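Tablecloths on small tables: fabric or wipe-clean?

plaidfan82
Finally bought a real tablecloth for our tiny kitchen table and I love it!! Whole room feels different. What's everyone else using?

Brundeo
Plaid, always. Crumbs vanish between washes and it goes with every plate I own.

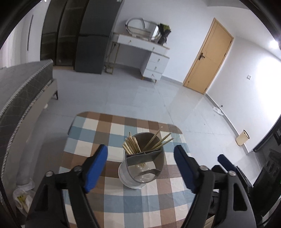
Brown, cream and blue plaid, utensil holder in the middle

hwang_home
Pretty, but I'd go plain. Plaid on a small table feels busy to me, especially once dinner is on it.

Brundeo
Disagree! Small tables are where you get to go bold. Save plain for the big ones.

Bit-na Cho
Team plaid here, but please measure first. I ordered mine 9 inches too long and spent all of May stepping on it (hemmed now, and it's gorgeous).

plaidfan82
Ha, measuring tonight! Does cotton shrink much?

hwang_home
Mine did. Wash it before you hem.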